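Corlow Packing Hall: The New Stations
Photo gallery
Sep 22, 2021

The packing hall at Corlow went over to shared stations in March. Four of the eight benches now have an arm working next to a person, and the other four are run by hand as before. The pictures in this gallery come from the hall during regular shifts. Click any picture to enlarge it.

What changed for the crew

The arms took the repeat lifting from tote to tray. A packer on the old line did that move 700 times a shift, and most of the sore wrist reports came from it. Packers on the shared stations now check labels, fix bad folds and clear stops. Pay grades stayed the same. Two people moved to the Warkumlow site at their own request.

Not everyone likes it. The main complaint is pace. The arm does not slow down after lunch, and people feel they have to keep up with it. Supervisors can now lower the speed at any station without asking the office.

At the stations

Three fingers up, each with a white housing and a rounded black tip. The back of the hand has a dark gray knit cover, and the forearm has a ribbed sleeve.
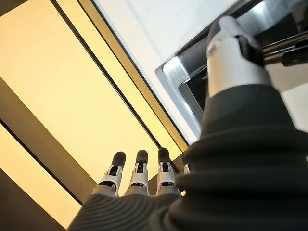 Packers asked for a say in when the covers get changed, and they got it. The crew at each station signs the sheet at the end of the shift, and spares are kept in the Khokhar cabinet by the east door. Training for the remaining benches will be held at Grornthorpe. Sign up with your shift lead.

Back to all galleries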